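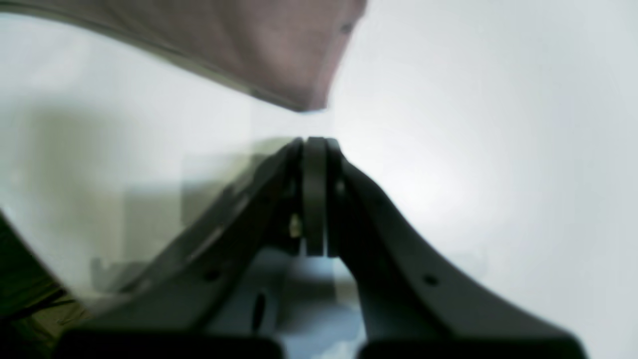
Where should the good baking dishes go in the new cupboards? Down low in the wide drawer beside the oven, stacked with tea towels between them, and the cake tins go on the shelf above.

I settled that at breakfast and it has set me up for the whole day! May mornings are made for this sort of thing, cold enough that you want to be moving and bright enough to see the dust. Kettle on, heater on, radio up, and I got straight into the bottom drawer before I could change my mind. It runs so smoothly now. I kept opening and shutting it like a kid.

The blue casserole went in first, then the two lasagne dishes, then Mum's oval one with the chip in the handle. I wrapped that last one separately in the Canberra tea towel, the thick one. Everything fits with room for the roasting rack on its side. In the old place the rack lived on top of the fridge and fell on me every second Sunday roast, so I am very, very happy about this.

Margit rang at ten to ask if I still wanted her spice rack. Yes please! She is throwing in the little labels as well. I told her I'd sorted the cumin from the coriander by smell alone and she didn't believe me (I had to taste one of them, but I'm not telling her that).

Joar came by after lunch with his drill and put up the rail over the bench. It took him three goes to find the studs and he said some words about plasterboard. Now the ladles and the colander hang where I can reach them from the stove, and the corner looks like a kitchen somebody cooks in. I gave him half the lemon slice to take home. The other half was meant for tomorrow but there's only a strip of it left as I write this.

Spent $44 at Blomqvist on drawer liner, the ribbed kind, plus a proper bin with a lid that closes by itself. I love the bin. I've been walking past to put single teabags in it.

Still to do: the pantry, which is a horror. Flour in three places, no idea why I own so much arrowroot. Liv reckons everything should be decanted into matching jars and lined up by colour. I'd rather leave the rice in its bag with a peg on it, but I did measure the top shelf to see if jars would go. They would. Hmm.

Also need to ring Rafsan about borrowing the stepladder, and get the sticky stuff off the windowsill. Eucalyptus oil, I think, if I can find which box the laundry things ended up in.

Toast and soup for tea, eaten standing up at the bench so I could admire the rail.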